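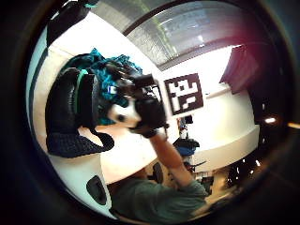 Fluvia Is Getting Its Saturday Swap Meet Back

I've been bugging the town about this since last fall, so you can imagine the noise I made when the email came in on Tue 11 July. The swap meet is coming back! It starts up again in September, in the old Novier building on Lubis Street, and it'll run every Saturday morning until the weather gets too cold for the big doors to stay open.

If you're new in town, the swap meet was the place to unload your outgrown coats and bread machines and go home with somebody else's (I still have a waffle iron from my first one, and it still sticks). It shut down when the roof at the Bomano lot started leaking and the insurance went up.

Rohani Lau, who's running it this time, told me 218 households have already signed up for a table. The room only holds 20 tables at once, so they'll rotate, and you get your date by text. "I thought we'd get maybe fifty," she said. "My phone hasn't stopped."

A table costs 3 dollars for the morning and walking in is free. The petition to bring it back got 582 signatures, and yes, one of them was mine, and one was my mother's, and she lives two counties over.

No mattresses, no car seats, no live animals. That last one got added after the rooster, which I missed and will always be sorry I missed. Sign-up sheets are at the library front desk, and you can park behind the bakery as long as you leave the delivery spot open.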